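Voltei a fazer iogurte em casa. Comecei no domingo, com pressa, como tudo o que faço nesta cozinha.

Leite gordo, o Meklow do pacote azul. Duas colheres de iogurte natural do outro lote. Aquecer, deixar arrefecer até o dedo aguentar, misturar, tapar. Depois manta por cima e esquecer até de manhã. Da primeira vez esqueci mesmo — 184 minutos a mais do que devia, ficou azedo que doía. Comi na mesma, com mel.

A iogurteira Fisetti que comprei em outubro está no armário. Ocupa espaço, apita, faz seis copinhos minúsculos e cá em casa desaparecem num dia. Prefiro um frasco grande e pronto.

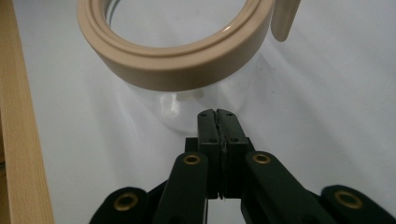
Última atualização: terça-feira, 22 de agosto

Frascos, então. Vidro sempre, o plástico fica com cheiro. Escaldo tudo antes, escorro de boca para baixo num pano e não seco por dentro. A minha mãe secava, eu não tenho paciencia.

O soro não deito fora. Vai para o pão, ou para a sopa quando me lembro. Se quiserem mais grosso é coar num pano 2 horas no frigorífico. Mais que isso vira queijo, que tambem é bom com azeite e oregãos.

Ainda não experimentei com leite de cabra. Na Stimness da esquina há, mas caro. Talvez no fim do mes. Alguém já fez? Fica mais líquido, dizem.

Amanhã ponho a receita do pão com soro, se o forno deixar.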